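Workneh Household Forum
Print this page | E-mail this to a friend
Search this board: Enter keywords Go

Laundry and Mending > Folding a t-shirt so the print doesn't crack
Posted in March by plumbago_346

Hello all, long-time reader and very occasional poster. I've got an old salmon-red t-shirt that I'm fonder of than is sensible – big white outlined letters on it, the sort you'd see on a college shirt – and I'd like the print to see out a few more years. It's lived scrunched up in a drawer for ages and I have finally resolved to learn to fold it properly. My sister-in-law swears by rolling, my neighbour irons everything in sight, and I'm stuck in the middle with a shirt on the table and a cup of tea going cold. 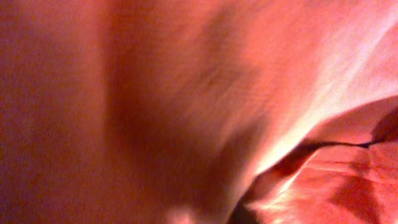
Close up. More coral in the light, more brick in the creases.

So do I fold with the print inside or outside? And does it matter if the fold goes straight across the letters?

----

Reply from teasel2056, 7.40 pm

Oh, I do like a shirt with some history to it! Print inside, always, in my house. I turn mine inside out before they go in the wash and leave them that way until they're wanted, so the letters never rub against zips or buttons or whatever else is in the drawer. My eldest had a football one done like that and it went through seven years of school holidays and a good deal of mud.

Before you fold anything, find the bottom hem and get that straight first. People start at the shoulders and then wonder why it all comes out skew. Take the hem in both hands, give it one good shake, and lay it down 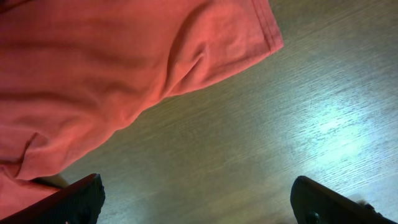

so that the stitching runs level with the edge of your table. After that the rest more or less follows along behind, and you can smooth upwards towards the neck with the flat of your hand. I do it while the kettle boils.

----

Reply from grumpy_airer, 8.05 pm

I'm going to disagree, very politely. Inside out for washing, yes, by all means. Inside out for keeping, no. If you fold it with the letters facing each other and the cupboard gets warm, they can stick together, and then you peel half of it off when you open it up. I lost a perfectly good Plotasa fun run shirt that way and I still think about it. Print outside, a sheet of baking parchment over the top, and no folding across the letters if you can help it.

I'd roll it, too. I know, I know, I'm on the sister-in-law's side.

----

Reply from plumbago_346, 8.20 pm

Parchment! I'd never have thought of it. Thank you both, even if you've left me more muddled than when I started. I've had another go since.
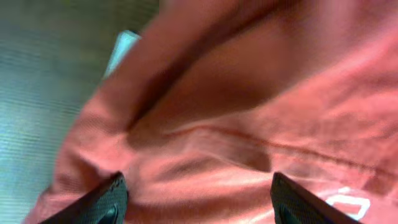 One of the seams, with a bit of the white print down in the corner.

It puckers a little along that seam, and I wonder whether I ought to press it before folding. I'm nervous of getting an iron anywhere near the letters. I've only the one iron, a Drilteo, and it has two moods – barely warm and furious.

----

Reply from teasel2056, 8.31 pm

Press it inside out with a tea towel between, and keep off the back of the letters altogether. A bit of puckering on a t-shirt seam never hurt a soul and I'd leave it be. As for sticking together, grumpy, I've honestly never had it happen, but then my airing cupboard is about as warm as a church.

----

Reply from grumpy_airer, 8.44 pm

Well, that'll be why! Mine has the boiler in it. I'll give you the tea towel, though. Here's how I'd go about the whole thing, plumbago, and you can ignore whichever parts you like:

1. Shake it out and lay it face down, then pull the sleeves out flat. If one has folded itself back over the body, put a hand inside the cuff and draw it out. It's always the sleeves that make the lump.

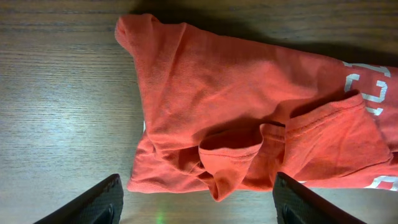 2. Bring each side in towards the middle, as far as the edge of the letters and no further.

3. Parchment over the print, then roll loosely from the hem up to the neck.

4. Stand it on its end in the drawer. I use the Standano dividers, but a shoebox does just as well.

----

Reply from plumbago_346, 9.10 pm

The sleeves! Yes, I'd been folding over the top of them and blaming the shirt. I'm going to try it grumpy's way tonight as our cupboard is on the warm side, and teasel's way for my husband's, as he'll never notice. Does the parchment need changing now and then, or does it stay put for good?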